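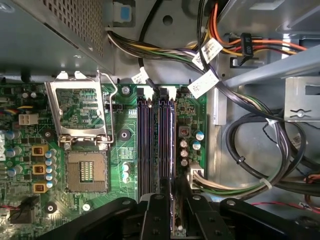

Osent Publishes Set-Up and Care Procedure for its Desktop Computer Assembly Cell

GESTENWOOD, June 15, 2020 – Osent, a builder of small automation cells, has today released the complete set-up and maintenance procedure for its computer assembly cell at the Gestenwood workshop. The procedure is offered free of charge to repair centres, colleges and refurbishing companies which are operating a similar cell, or which are planning to do so.

The cell is intended for work inside a desktop tower: placing the processor, the memory, the hard drive and the circuit cards. Such work asks for small movements between cables and metal edges, and a cell that was well adjusted in December may not be well adjusted in spring. For this reason the procedure gives the same weight to the daily care as to the first installation.

The first chapter treats the work table and the parts fixture. The tower is laid on its side and brought to the same position on the slotted table before each session. The fixture is placed beside it, and the operator must check that every part sits fully down in its own place. A drive caddy which leans only a little can be enough to spoil the pick. After this, the operator moves the arm slowly to 2 reference points, one at the fixture and one at the processor socket, and compares the position with the values saved at the installation. If the difference is larger than the limit in the table of the procedure, the cell has to be taught again before any part is handled.

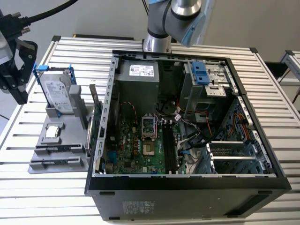
How often should the reference points be checked?
At the beginning of every shift, and again each time the fixture, the tower model or the gripper fingers have been changed.

The second chapter is about the gripper. Fingers are wiped with a dry lint-free cloth at the end of the day. The bolts of the jaw assembly are inspected with a torque driver after every 600 cycles, and the fingers are replaced as a pair, never one alone. Osent recommends to keep one spare pair at the cell, already labelled, so that the replacement can be done without searching in the storeroom. After the replacement, the opening width has to be measured again and written in the log book.

The third chapter covers the cables of the arm. They should be followed by hand from the wrist upward, with the power off, to find any place where the jacket is worn or the bend is too tight. The operator then drives the arm through its full working path at low speed and watches that no cable catches on the case.

During the trial period the Gestenwood cell completed 2,539 cycles under this procedure. The log book of the trial contains 34 entries for corrective work, and the most frequent of them was a re-adjustment of the fixture.
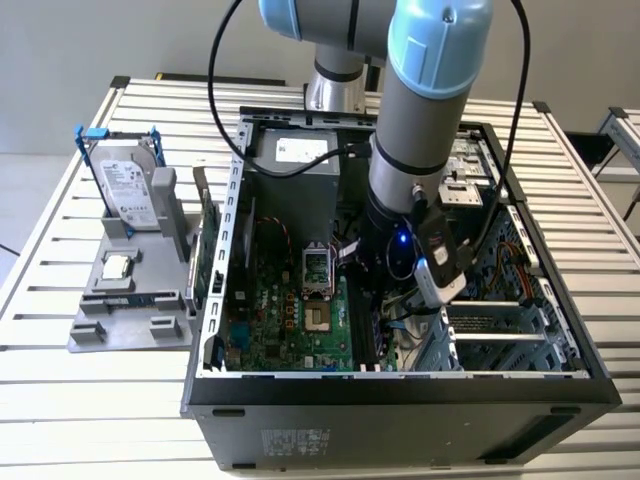
The arm reaching into the open tower at the Osent assembly cell, with the parts fixture at left.

The procedure is available in English as a printed booklet or by e-mail. The log book sheets are included and may be copied freely. Training on the cell is organized together with Humphreys, the service partner of Osent, and takes place at the Gestenwood workshop.

About Osent
Osent designs and maintains small automation cells for electronics assembly and repair. Its head office is in Flurkia and its workshop is in Gestenwood.

Requests for the booklet and questions from the media may be sent to the Osent press office in Flurkia.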